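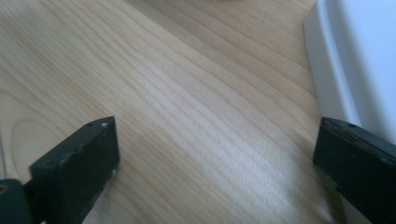 Saturday, November 9, 2019

Went back to the Idgate place for the teaching session, 4 hours with the hand gripper. You squeeze, you lift, you set down, you open wide and start over. The arm is supposed to pick it up from us by Christmas. I have my doubts.

They want 50 good runs of every task before they'll train on any of it. I got through the first task and then my thumb gave out. What bothers me is that no two of my runs are alike – I go in fast when I'm fresh and crooked when I'm tired, and all of it goes into the same pile as "expert" data. Expert at what?

Asked if the last batch from Tresar had done the arm any good. "Promising," they said. They said promising in January too.

The fingers are scuffed already. Signed up for 2 more sessions anyway. The pay is decent and it's a short drive.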